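Kvam Two-Arm Classroom Kit
Lendia Education > Robotics > Club and Competition Sets

The Kvam kit puts two arms on one table and gives a student team a handling task to solve with them. It is sold to high school clubs and first-year college courses that have finished single-arm pick and place. Teams program in Gisus, block view or text, and both arms run from the same script.

The standard exercise is skewer loading. One gripper holds a wooden skewer while the other handles round food pieces from a white tray. Scoring follows the Fevine club rules: 12 minutes per run, points per piece threaded, a deduction for any piece that leaves the tray and lands on the table.

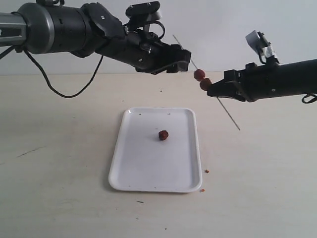

Grip force is set per arm in the script. Soft pieces split at the default value, so start low and raise it in small steps. Skewer angle matters more than speed. Most teams lose their first runs to a skewer that turns in the jaws when the second arm pushes.

Included
Two arms with parallel-jaw grippers
Table clamps and power supplies
Gisus license, 4 seats
Teacher guide with the scoring sheet

Specifications
Payload per arm: 700 g
Rated gripper life: 2000 hours
Table: level, rigid, supplied by the school

Not included: tray, skewers, food pieces, laptop.

Jaw pads are a wear part and can be ordered separately. Wipe them with a damp cloth after any session with sugared food. Orders for the fall term close in August.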